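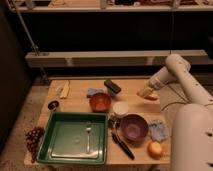 Kitchen table setup, arm holding a small orange-tan item over the far side. Fork in the green tray.

October 2018
By the Pillska data desk

Questions we keep getting about the Pillska tabletop collection. Answers are short, we're mid-run. Will fill in more when the second table is up.

What are you collecting?
Examples of an arm moving kitchen stuff around a table. Pick up, put down, put in, take out, push aside. Each example is one task start to finish, with the video, the joint positions, the gripper state and one line of text saying what the task was.

How many so far?
2,672 recorded. 2,441 kept. Please quote the second number, not the first. The first one has been going round in slides and it makes us look better than we are.

What happened to the rest?
Mostly operator stopped halfway, or the text line didn't match what got done. A few dropped camera streams. We don't delete them, they're in the rejects folder with a reason code. If you want failures for your own training, start there, but read the codes. Code 4 is bad sync and no use to anyone.

Do failed grasps get thrown out?
No. If the gripper misses and the operator goes back and gets it, that's a keep. We want the recovery. Only a reject if the task never finishes.

Who drives the arm?
Trained operators, by hand controller, from a chair with a direct view of the table. New people do a half day of practice that isn't recorded. Then their first runs get looked at by somebody else before anything goes in the main set.

Why so much on the table at once?
Clutter is the point. Early on we did one object, bare table, and the policy we trained on it was fine right up until a second object showed up. Now a normal table has bowls, cups, fruit, a cloth, a sponge, utensils, whatever the sheet says. Most of it never gets touched in a given example. Leave it there anyway.

Can I tidy up between runs?
No. Please no. If something got knocked, leave it where it ended up unless it's on the floor. Full reset is only when the sheet says reset.

Something is hanging over the edge of the table, is that ok?
Yes if it's stable. Grapes over the side is fine. A knife over the side is not, move it in and note it.

Is the fruit real?
Mixed. Don't go by looks, check the bin label. Anything real goes in the trash at end of shift, not back in the bin. We have learned this.

How do I write the text line?
Like you'd say it to a person. "put the fork in the green tray". Lower case, no period, no object codes. Use a color when there are two of a thing. If there's a purple bowl and a reddish one then "the bowl" is not enough and it will bounce at review.

What if I don't know what the thing is called?
Say what you'd call it. Scrubber, brush, both fine. We want the spread, people don't all use the same word. Just don't invent a use for it.

Where does the camera go?
Fixed, on its mount, off to the side. Don't touch it. If you bump it stop, tell the lead, and run the calibration board before the next example. Not after lunch. Before the next one.

The lighting is pretty dim and orange. Is that a mistake?
Not a mistake. Lighting is on the sheet same as the objects. There are warm/dim blocks and bright blocks, and both go in the release. If your detector falls over on the dim ones we'd like to hear.

Can I get only the bright ones?
Yes, filter on the light field. It's filled in for everything after the Temley batch. Before that it's blank, sorry, we're going back through by hand.

What's the Temley batch?
First 302 kept examples, recorded at the Temley room before we moved to Gallagher. Different table height, older gripper pads. Same file format. Some groups leave it out, some use it as a held-out test. Either is ok, just say which in your write up.

Do you mix rooms in one split?
We don't. You can. The split files we ship keep Temley and Gallagher apart.

What's Zultex then?
The logging software. Not us, we just run it. If a file wont open, first check you have version 2 of the reader. Version 1 opens the file and silently skips the gripper channel, so everything looks ok and your policy never closes its fingers. If you're seeing that, it's the reader.

How long is one example?
Depends on the task. Short ones are a single pick. Long ones chain several moves and those get one text line for the whole thing plus a line per step. We cap them, the operator gets a beep.

Why not do it all in simulation?
We do some. Cloth and sponge don't squash right in ours, and the cables near the base of the arm are never where the model thinks. Real tables for now.

Can I ask for a certain object or task?
Yes, use the request form, one object per line. No glass, nothing over the gripper's weight limit, no liquids. Turnaround is slow at the momemt.

Can I send you my own recordings?
Not yet. We'd need the same calibration info and a reject log. Ask again after the next release.

When is the next release?
When review is caught up. Operators are faster than reviewers right now. Not giving a date, last time we gave a date.

Found a bad label, who do I tell?
Use the report link in the release notes, with the example number and what it should say. Don't send a whole corrected file, we cant merge those.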